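Category: Clothing Care > Dress Forms & Stands
Last updated 6/4/25

Gumik Adjustable Dress Form, Model 356
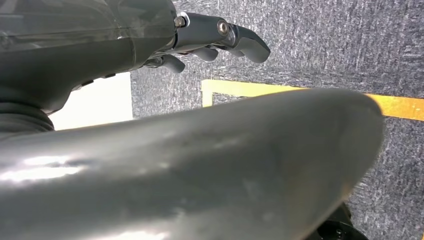
Will it hold a heavy winter coat without tipping over?

A lined wool coat is fine on the standard base. Lock both casters on the back side first, then hang the coat. For anything longer than floor length, or beaded all over, get the wide base, sold separately, see further down.

What you get: torso, neck cap, center pole, standard base with casters, hem marker with chalk bulb, one hex key, one spare dial. No arms. Arms are a separate item and currently out till July.

Cover is a cotton and poly knit over foam backing. Takes pins at an angle, up to the foam. Straight in, you will hit shell. Colors right now: oatmeal, slate, a dark red that is darker than you think. Swatches free, just ask, one set per order.

Sizing

Small fits bust 32 to 38. Medium 37 to 44. Large 43 to 51. Order the one where your measurements land in the lower half, you can always dial out, you can't dial in past the closed position. People get this wrong every week. If you're between sizes, take the smaller one and pad.

Dials at bust, waist and hip, front, back and both sides. The neck has its own dial. Back waist length adjusts at the pole, loosen the collar under the torso, slide, tighten. Don't force it. If the dial goes stiff you are at the end of the travel and the next thing that happens is a stripped gear. Spare dial is in the bag for exactly that but the gear inside is a repair job.

Gaps between panels when opened up, yes, all adjustable forms have them. The knit cover bridges them OK up to the middle of the range. Past that you'll see a ridge under anything thin. Bias-cut satin especially. Put the padding layer on, or an old slip, or a layer of quilt batting tacked round the torso with big ugly stitches.

Padding it to your shape

Set the dials an inch smaller than you all over. Pad up with batting, bust first, then hip, then tummy. Measure as you go. Put your own bra on the form. Pull a fitted cover over the lot. Treasa Sheehan's padding leaflet goes out with every form, four pages, the diagram on page three is printed upside down in the old batch, sorry, turn it round.

The cover pattern is in the leaflet too. Use a firm knit. Ponte works. Jersey sags after a month.

Period work

We get asked a lot about this. The 356 is a modern shape with a modern bust point, higher and rounder than you want for anything before the fifties. For twenties straight styles set the bust and hip low and pad the waist out flat. For a Victorian or Edwardian bodice you really want the form smaller than the corset, then corset the padded form. Do not lace a corset over the bare shell, it will crack at the side panel and that's not covered.

Bernice Eshun does all of our costume-hire fittings on the medium. Her note: "Set it up for the corset, mark the dials with a paint pen, never touch them again." She keeps two forms so she doesn't have to reset between jobs. Good advice if you have the room.

For full skirts and crinolines the hem marker is too short to be much use, it runs out before the hoop clears. Use a yardstick on a block. We've told Gumik.

Bases

Standard base, five legs, casters, included.
Wide base, four legs, no casters, steel, heavier than it looks. For gowns with trains, beading, bridal.
Flat base by Hirano, round plate, fits the same pole with the adapter ring. Looks nicest in a shop window. Not for uneven floors, it rocks.

Brodon poles do NOT fit. Same diameter on paper, different collar. Please stop ordering them together, we just have to take them back.

Compared with the Porkum

The Porkum is the other one we carry. Solid torso, no dials, fully pinnable, linen cover, looks lovely. If you sew for one body that doesn't change much, or you drape, buy the Porkum and pad it. If you sew for several people or you alter secondhand stuff in all sizes, the 356. Porkum is heavier and ships in a bigger box, which matters if you're up three flights.

Care

Vacuum the cover with the brush nozzle. Spot clean, cool water, tiny bit of soap. Dont steam a garment directly on the form for more than a few seconds in one place, the foam backing is glued and the glue lets go. Take the garment off and steam it on a hanger if it needs real work. Keep out of sun, the slate fades toward purple.

Drop of sewing machine oil on the pole collar once a year. Not on the dials.

Shipping and returns

Ships in one box, torso assembled. In stock orders go out next working day. Returns 30 days, original box please, no pins left in it. We mean that about the pins. Open-box forms turn up now and then, usually a scuffed neck cap, nothing wrong otherwise. Email and ask for Arwel Gethin, he keeps the list.

Warranty is two years on the gears and pole, none on the cover. Replacement covers in oatmeal only. Fitting one takes an evening and some swearing, start at the neck.

School and theater orders, five forms or more, ask for a quote before you check out, the cart can't do the discount. Same for mixed sizes. Purchase orders are fine, put the PO number in teh notes box.

Item no. 503-M for medium, 503-S and 503-L for the others. Wide base is item 700.

12 comments
41 shares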